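We use cookies to remember your list preferences. Accept / Manage settings

Filed under: Automation / Buying and budgets

Subject: Re: Two-arm bagging cell, June budget request

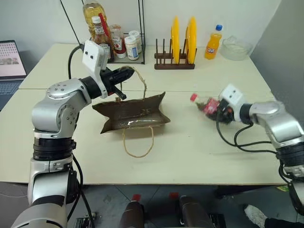
Saodah Latuheru wrote:

> I'd put the money in for the full cell now and sort out the gripper question
> later. Cestix will hold the quote until the end of June, and if we miss that
> we're back in line behind everybody else. The packing bench at Soltthorpe is
> the one job people keep asking to get off of. Two arms, one table, paper
> bags, mixed groceries. If it can do a bottle it can do most of what we ship.
>
> Herman says there's room in the capital line if we push the conveyor back.
> Can I get a yes or no from this list?

Saodah, it's a no from me for now, and I'll try to be useful about it.

"If it can do a bottle it can do most of what we ship" is where you lose me. A soda bottle with a cap on it is about the friendliest thing in the building. It's stiff, it's round, and you can grab it low and still have plenty sticking out. Look at our returns from last winter and tell me how many of the complaints were soda bottles. They were bread, eggs, salad bags, and the thin plastic tubs that pop open if you squeeze them. I want to see those go in a bag before I sign anything.

The bag is my second problem. One arm at the handle and one arm on the product means you paid for two arms and you're packing with one. Maybe that's the right way to do it. But then the Cestix proposal shouldn't be quoting pick rates as if both arms are loading, and page 3 does exactly that. I asked Wahyudi Oei to check my reading and he came to the same place. We'd also need to know who or what opens the bag. If a person does it, that person is standing at the bench, and the labor savings in the spreadsheet go down by a lot.

Other things I could not find in the quote:

- Spare grippers. Limik charges separately for fingers and I assume Cestix does too.
- Spare camera modules, one on each arm. They ride right by the hand, so they're going to get knocked.
- Guarding. There's a line that says "to be agreed." Agreed with whom, and out of whose budget?
- Cable routing. I don't want loops of cable lying across a surface where product moves. Ask what a dressed version costs.
- Training hours after the first 4. Four hours covers one shift lead and nobody on nights.
- Floor work. The tile by the packing bench is not level and we all know it.

The service plan runs 17 months, which is an odd number, and I'd like somebody to explain it. My guess is that it ends right before the first big wear parts come due. Fikri, you dealt with them on the labeler, was it the same story?

What I could support is a rental. Sekar Govindasamy got a trial out of Nair two years back on the palletizer by just asking, and the fee came off the purchase price when we went ahead. If Cestix will do up to 6 weeks on our floor, with our bags and our product mix picked by the packing crew, I'll move the rental fee out of my own maintenance line and stop complaining. We should write down the pass mark before it shows up - bags per hour, drops, torn handles, and how often someone has to step in. If we write it afterward we'll talk ourselves into it.

On the June deadline, I've seen that one before. The labeler quote "expired" and then came back cheaper in the fall. Please don't push the conveyor back over this. The conveyor is boring and we know what it does.

Can someone send me the actual quote with the options pages? The copy on the shared drive stops after the payment terms.

Herman Nair
Maintenance, Soltthorpe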